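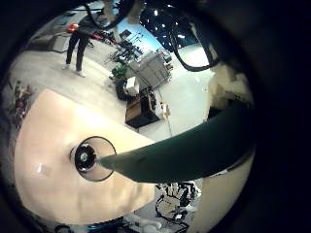 2025-04-26

So I finally sat down this morning with a big pot of coffee and did the thing I've been dodging since February, which is the equipment budget for the second half of the year. Spreadsheet open, phone in a drawer, the works. I'm writing it up here while it's fresh (and so that I can't pretend later that I said something else!).

The big question is fingers. We run the green ones, and I love them, but they wear. The tip goes first, then the grip gets vague and you spend a whole afternoon blaming your code. A replacement set from Sethi is $122, and last year I bought them one at a time in a panic, paying rush shipping on every single order. Ouch. This time I'm putting in for 6 sets up front and keeping them on the shelf like a grown-up.

Next, the wrist camera. I've gone back and forth on this so many times that Kulsoom Sandhu, who shares the bench with me, has started leaving the room when I bring it up. The fisheye view is wonderful for context. You get the finger, whatever it's reaching for, and half the room behind it, people's sneakers and all. But the thing you care about ends up small, and everything near the rim bends. Drunell sells a narrower lens for $40, and I'm buying one to try before I even think about swapping the whole camera. Cheap experiment! If it's no good I've lost the price of a couple of pizzas.

Then there's cable management, my least favorite line in any budget. Loops hanging down near a moving arm make me twitchy. I asked Stosport for a quote on a proper overhead guide and it came back at $900, installed. I said a word out loud. Kulsoom thinks we can do most of it with hook-and-loop straps and a bit of patience, and she may well be right, so I've put the guide under "maybe" and the straps under "yes, Monday."

What I'm not buying: a second arm. I wanted one so badly. I had the Vastness brochure open for weeks, and I'd already picked out where it would go. But when I looked at our log, the one we have sits still more than it moves, mostly while I reset things by hand. Another arm would just give me two things to reset. I'd get more out of some decent trays and a storage rack with labels on it.

One tip if you're doing this yourself: make a column for shipping and another for spare screws, connectors and all that little stuff. I left both out last year and the total was a fairy tale.

The request goes in next week. I still have to find the login for the purchasing site.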